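Wetbridge Accord

The Wetbridge Accord is a security and border agreement between the neighboring states of Rillen and Berhe. It was signed in the river town of Wetbridge on Wed 17 July, at the close of a summit on drought, cattle raiding and armed groups in the Sterside basin. Supporters describe it as the first working security arrangement in the basin. That claim rests mostly on statements by the two governments that signed it.

Background

Earlier talks between the two states broke down over river patrols, and each side blamed the other. Rillen said Berhe was sheltering raiders. Berhe said the raiders were Rillen's own unpaid militia. Neither government released evidence. The published record of the failed talks is short and leaves out the final session entirely.

Terms

The text creates a joint border force of 725 troops, with command passing between the two armies. It also sets up two crossing posts and promises relief money for displaced farmers. No amount is given for the relief money, and the article on funding says only that costs will be met "by agreement." Soldiers from one country may follow suspects into the other, but "pursuit" is not defined. Nor does the text say which courts would try anyone captured.

Reception

Hagos Wako, who led the Rillen delegation, called the accord "a turning point for the whole basin." Berhanu Kahsay, his counterpart from Berhe, used nearly the same words the next morning, and several newspapers printed both remarks as if they were independent assessments.

Niamh Lenihan, a researcher on regional treaties, argued that the accord repeats promises from older agreements that were never paid for. Themba Xaba, a former peace monitor, was somewhat kinder. He thought the crossing posts could help traders even if the force never reached full strength, though he questioned why local chiefs had no seat at the summit.

Implementation

In August both governments announced that the joint force was "operational." The announcement did not say how many troops had been deployed or where. Reporter Wagner Xavier asked for the deployment orders and was told they were classified. Later official claims of a drop in raids gave no starting figure, so they can't be checked.
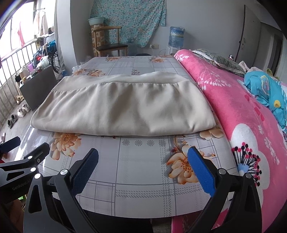

Who commands the joint border force?

Command passes between the armies of Rillen and Berhe, but the accord doesn't say how long each turn lasts.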